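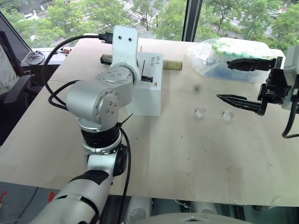
How long should a dog rest after spinal disc surgery?

Most dogs are kept on strict rest for four to six weeks, with short leashed trips outside to relieve themselves. The surgeon who performed the operation sets the exact period.

1/ The neurology service at Kemska Veterinary Hospital receives this question nearly every day in August, when families are traveling and care is often handed to a sitter. This thread sets out our standard discharge advice.

2/ Strict rest means a crate or a small pen. The dog should be able to stand, turn and lie flat. Sofas, stairs and play with other pets are not permitted, even when the dog seems comfortable.

3/ Pain medicine should be given at the times printed on the discharge sheet. Please do not add any product from your own cabinet. Common human pain relievers can be dangerous to dogs, including in small amounts.

4/ Bladder care is the part owners find hardest. A dog that leaks urine when lifted may still have a full bladder. Our nurses teach hand expression before discharge and will repeat the lesson on request.

5/ Our rehabilitation unit, led by Dr. Océane Grewal, sees surgical patients 2 weeks after discharge. The first visit covers gait, reflexes and gentle range-of-motion work. Bring the harness your dog uses at home.

6/ Last year the service operated on 196 dogs with disc disease. Of these, 39 were referred by the Allness clinic, which now shares its imaging with us electronically. Owners coming from Allness no longer need to carry a disc.

7/ Call the hospital at once if your dog loses the ability to walk, cries out repeatedly, stops eating or has a swollen or weeping incision. The neurology desk is staffed until 8 p.m. – after that, calls go to the emergency team.

8/ Parking at the Grurkitz Street entrance is closed for resurfacing. Please use the Abeysekara Building lot and ring the bell by the side door. Staff will bring a stretcher out for any dog that cannot walk.

9/ Printed copies of the home care sheet are kept at the front desk in English and Spanish. Recheck appointments may be changed by phone up to the evening before the visit.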